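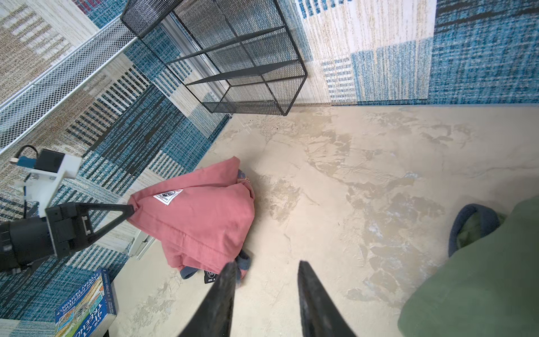 Citlali wants the rug out of here before anyone does the floor. Her point is that grit works its way under the edge and then gets ground into the concrete every time the shelf is shifted. Fair enough. I had it down for July with the rest of the room, but it can move up.

April 1, 2026

Laundry corner. Floor is bare concrete up to the rug, stained in cloudy patches, and I don't expect those to lift. Swept the open part twice. There are still dark specks by the bottom corner of the black mesh shelf -- get those with the hand brush.

The shelf is half on the rug and half a problem. Rigoberto says put it fully on the concrete, with felt under it. I would sooner keep it on the rug and square the rug to the wall. Try both before deciding.

Clothes: the pink one goes with the hand wash. Two shirts still to fold, six hangers short. Nicanor has spares at Umus, ask him.

White wire rail: wipe down, then see if it hangs level. Two brackets on order from Nowakowski, not here yet.

Rug: take it outside and beat it, both sides. Needs two people to carry it down the stairs.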